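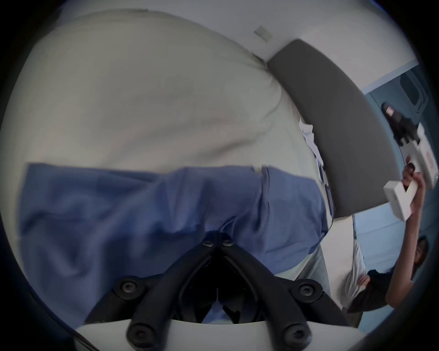 Masanja: where the August data went
Group report, second submission, 2018-12-18
Mircea Preda, Lộc Võ, Tươi Lâm, Khôi Vương

1. What we set out to do

Our project plan promised a policy that could tidy a bedroom. Two people would each carry a hand-held gripper, do ordinary bedroom jobs with pillows, cloths and sheets, and the recordings would be used to train an arm. The plan set a target of 3030 usable demonstrations. It had a Gantt chart, which was the most accurate drawing any of us made all term.

By the end of August we had 2898 recordings and were rather pleased with ourselves. This report is mostly about why 600 of them are no use to anyone.

2. The fault

Each gripper writes two streams: video, and the opening width of the fingers. Our logging program, Drondirov, joins the two by time stamp. Khôi wrote the first version and I (Mircea) wrote the second, so blame is evenly spread.

When both grippers were running, the width stream from one of them slowly fell behind its video. At the start of a session the lag was too small to see. By the end of a long one the fingers closed on the cloth in the video while the log still had them wide open. A policy trained on this learns to reach for a blanket, pause politely, and grab the air above where the blanket was.

That is exactly what the arm did at our interim demonstration. Our supervisor, Dr Ngô, watched it miss a pillowcase 3 times and asked if it was meant to be shy.

3. How we found it

Slowly. We first blamed the fingers, then the fabric, then each other. Lộc spent most of a week replacing finger pads that had nothing wrong with them. Tươi retrained the model with a smaller learning rate, and it missed more smoothly.

The test that settled it took an afternoon and should have been done on day one. Lộc clapped each gripper shut on a folded cloth, once at the start of a session and once at the end, and Tươi stepped through the video by hand and compared it with the width log. The start matched. The end didn't.

The cause was the buffer in Drondirov. It was sized for a single gripper. With two connected it filled up, and the second device's readings waited in a queue and were stamped when they were read out, not when they were taken. Drondirov did print a warning about this. It printed it to a window we had minimised because it was always printing warnings.

4. A smaller matter, of safety

While chasing the fault we ran the faulty policy on the arm far more often than was wise. In one run it closed late on a sheet that was tucked in at the far side, and kept pulling. The force limit in our Adura controller had been raised for an earlier test and never put back. Khôi pressed the stop. The sheet tore, the arm was fine, and the bed moved a little. We filled in an incident form, and the limit is now set at start-up and can't be changed from the command line.

5. What we changed

Readings are now stamped on the gripper itself. The buffer is sized by the number of devices connected. Every session begins and ends with the clap test, and Drondirov refuses to save a session without both. Warnings that matter stop the recording. Warnings that don't have been deleted, which took longer than the fix.

We tried to rescue the bad recordings by stretching the width stream to fit. The lag didn't grow evenly, so the results were wrong in a new way and we gave up.

6. Where that leaves us

The model trained on the remaining recordings closes when it should, most of the time, on flat cloths. Pillows are still poor. We had planned to compare our results with the Flolus group's, but their test set uses towels only and we ran out of weeks.

The repaired logger and the clap test script are in the group folder, along with the incident form.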